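Gripper recordings pulled after finger pads fail to release

Munerham has withdrawn 259 recordings from its household laundry set after a fault was found in the hand-held grippers used to make them. The company said Monday that the return spring on one batch of grippers was losing tension, which let the fingers lag behind the trigger when an operator let go.

The lag is small, but it matters to anyone training on the data. The log shows the gripper as open while the pads are still in contact with the cloth. A robot arm that learned from such a log could start to pull away early and drag the garment, or whatever lies next to it.

Ekum, which uses the set to train a folding arm, reported the problem in March. Its arm let go of garments late in 100 test folds and twice pulled a bedside lamp to the floor at the company's Saststead test flat. No injuries were reported. Ekum first suspected its own motor controller and replaced it, with no change in the result.

A bench check of 330 grippers then found weak springs in the one batch — all of them fitted before the supplier changed the wire grade. Munerham has not said how many units the batch contains. Springs from the newer wire passed the same check.

The affected work is the two-gripper garment task, done on ordinary beds in private homes.
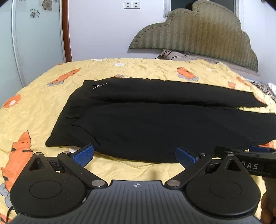

Dark clothing on a yellow fox-print quilt, two grippers in use. 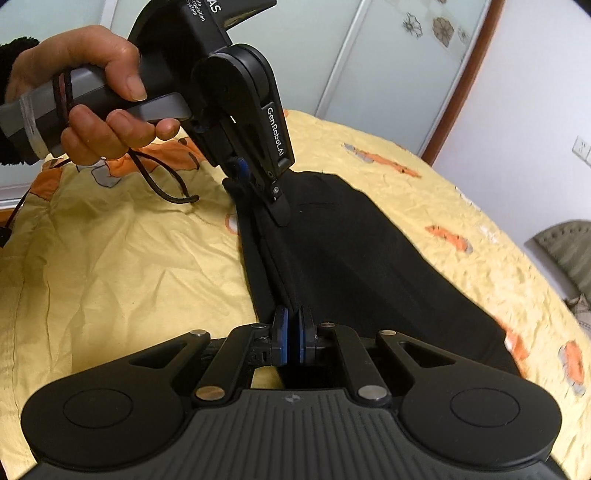

Operators have been told to stop using any gripper with a serial number ending in 201 and to return it with the cable attached. Units outside the batch may stay in service, but the fingers must be opened and closed fully before each session and the reading compared with the measured gap.

Zacharopoulos, the test lab hired to review the fault, is checking whether the finger position can be corrected from the video. If it can, part of the withdrawn material will be put back with new labels. Ekum has its arm running at reduced speed until then.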